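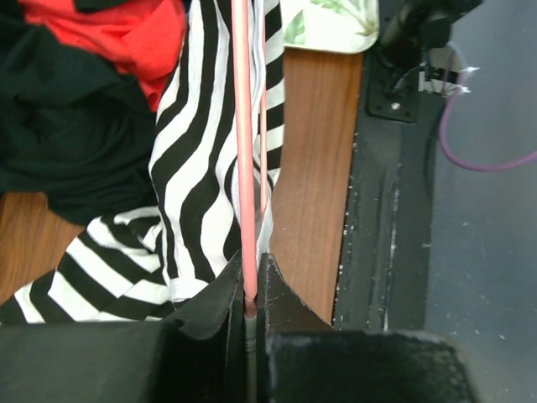 Can we put the Drasura river week and the Stikska coast week into one group brochure without muddling people? I think we can, so long as the two are priced on separate pages and the cabin grid isn't shared between them.

Friday, January 12, 2024 – group desk workbook

I spent most of the morning on the above, with the old brochure spread over the big table and a pot of tea going cold beside it. The trouble with last season's version (and I say this fondly, having written half of it) was the combined grid in the middle. It looked very handsome, but a club organiser reading it on a train would run a finger along the wrong row and ring us up delighted with a price that belonged to the other boat. We had four of those calls before Easter and each one took a good half hour of apologising.

So for the new draft I've given each sailing its own spread. Left-hand page has the route and the days, right-hand page has the cabins, the group rate and the deposit terms. I tried it the other way about first and didn't care for it – people want to know where they are going before they hear what it costs.

Worked the river numbers again while I was at it. The Drasura boat sleeps 159 when full, and we hold an option on the lot for the late spring date. Vasylyna Antoniuk thinks we should release a deck early and keep the line happy, and she may well be right, as she has dealt with them far longer than I have. My own feeling is to hang on until the choirs have answered. If both choirs come we shall want every berth, and if only one comes we can still hand the lower deck back without a penalty, provided we do it in writing before the end of January. I've put the reminder in the shared diary in red, and again in my own in pencil.

The coast ship is another matter altogether. She carries 776 and we are never going to fill her, so what we have there is an allotment, and the wording has to be careful. "Subject to availability" is true but it does sound a bit chilly to someone bringing their whole gardening society along. I tried "cabins held for your group until the date shown" and read it out loud to the office, and everybody seemed to like it. Please do have a go at improving it if you think of something kinder!

Deposits: I've gone for £200 a head on both sailings, the same figure, so that nobody on the phones has to look it up. The organiser's free place still comes in pairs, meaning 2 places sharing a cabin, and I've taken out the line about single supplements for organisers, which was left over from the Sarel trips and hasn't applied since we stopped running them. If anyone remembers a reason for keeping it, shout before Tuesday, when the proofs go off.

A few things about the shore days, mostly for my own benefit:

- The Tsegaye coach firm wants names, not just numbers, for the walking tour. Ask the organisers for these with the final payment and not earlier. They only change.
- Lunch on the second river day is on board, whatever the old itinerary says. I've corrected it in the draft but the website copy still has it ashore.
- The Stikska harbour stop is by tender. Must be said plainly on the route page, in ordinary-sized type, as several of our regulars don't manage steps well and will quite reasonably be cross to learn it on the day.
- Gratuities are in on the river and out on the coast. Box it, both pages.

I also had a lovely long call with one of the choir secretaries, who wanted to know whether they might rehearse in the lounge in the afternoons. The line has said yes for an hour after tea, if the other passengers don't object, and I gather that last time the other passengers pulled up chairs. I've written it into the notes for that group but haven't put it in the brochure, or we'll have every ukulele band in the county asking for the same.

Still to do: the map for the coast spread, which at the moment has the ship sailing serenely over a headland; the back cover, where we need the new phone hours; and a decision on paper. The sample from the printer is nice and heavy but it pushes the envelope into the next postage band, and I'd sooner spend the money on a second mailing to the lapsed clubs. Vasylyna has the postage sums and will leave them in the tray on Monday.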